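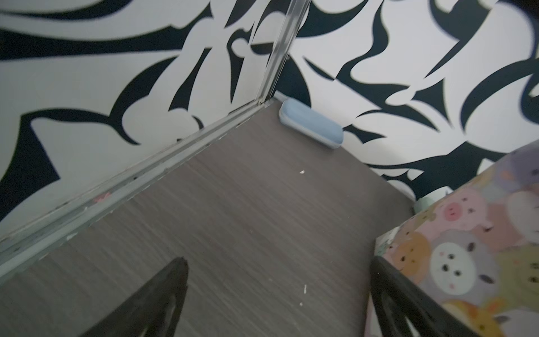
3.2 Workspace and wrist camera

Figure 2. View from the wrist camera with the gripper open. The light blue block lies against the base of the right wall near the corner; the printed box is at lower right.

The arm was built in the shared workshop at Stesside, using hand tools and one printer. All work takes place on a small floor with a gray wood-grain surface. Walls close it off on two sides and meet in a corner. Both are covered in wallpaper with large black-and-white curved shapes, and a metal trim strip follows the seam between the left wall and the floor (Figure 2). We kept the wallpaper after early trials on plain white panels, where the tracker of Meinecke and Fahy lost its position whenever the camera came close to a wall.

The camera is fixed to the wrist by a printed bracket and turns with the gripper. Both fingers stay in view, so their position relative to an object can be read from the same image that is used for tracking. The drawback is blur. When the wrist turns quickly the edges of the wall pattern soften, and we drop any image whose sharpness score falls under a fixed threshold. The threshold was set by hand in June and left alone after that.

Objects close to a wall are the hardest case for this gripper. A finger has to pass between the object and the wall, and the Plarlow servo we used has enough play at the joint to touch the wall first. Kuhlmann wrote a short routine that turns the wrist to match the long axis of the object before the final descent. If the gap is still too narrow, the arm pushes the object along the wall and tries again.

We recorded 200 attempts with this routine and 48 without it. Each attempt was stopped after 100 control steps if no grasp had been registered. The parts for the arm, leaving out the computer, cost 740 euros. Drawings of the bracket and the version of the control code dated 13 Jan 2018 are kept with the Benari project files.

3.3 Calibration

The offset between camera and gripper was measured once with a printed grid and checked again whenever the bracket had been removed.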